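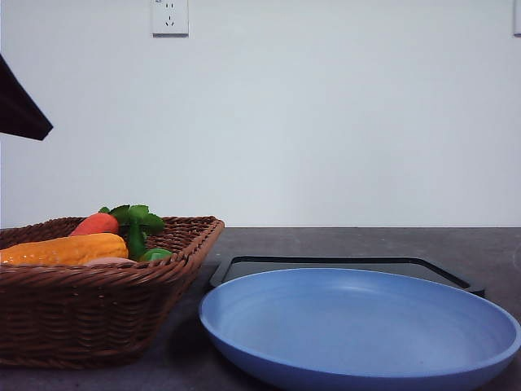 Cleaning a woven wicker basket without loosening the weave
Posted in Kitchen and Storage, 13/02/2018

Shona Dunstan
I keep a shallow wicker basket on the kitchen counter for display produce. It is a reddish-brown weave with a thick rolled rim. Dust and a light film of cooking grease have collected between the strands, mostly on the front face. A dry cloth removes the surface dust and leaves the rest. Can I wash it in the sink, or will that distort the sides? Also, the display corn and carrot that live in it are sticky. Can they be cleaned the same way?

Manaia Tawhiri
Do not submerge it. Natural strands swell when soaked and the rim can pull out of shape as they dry.

Take everything out and vacuum with the brush attachment on low suction, following the direction of the weave. Mix 2 drops of dish soap into a bowl of lukewarm water, dip a soft toothbrush, and shake it until it no longer drips. Work one horizontal band at a time. Wipe each band with a damp cloth before starting the next. Stand the basket on a rack overnight, away from the stove and out of direct sun. The lower part dries last, so check the underside before putting it back on the counter.

The display pieces can go in soapy water. Leafy tops are often fabric, and the dye may run, so test one leaf with a damp cotton swab first. If the tops do not detach, hold them clear of the water and wash only the body. Corn needs the toothbrush between the kernels.

Rhys Kerslake
I hose mine down. Still fine.

Keegan Treloar
Agree with Manaia on the soap. One addition: check whether the basket is lacquered. Put a drop of water on the underside and wait. If it beads, the finish is sealed and a damp wipe is usually enough. If it darkens the strand, use less water and skip the second pass. Avoid furniture polish either way. It leaves a residue in the weave that holds more dust than the grease did.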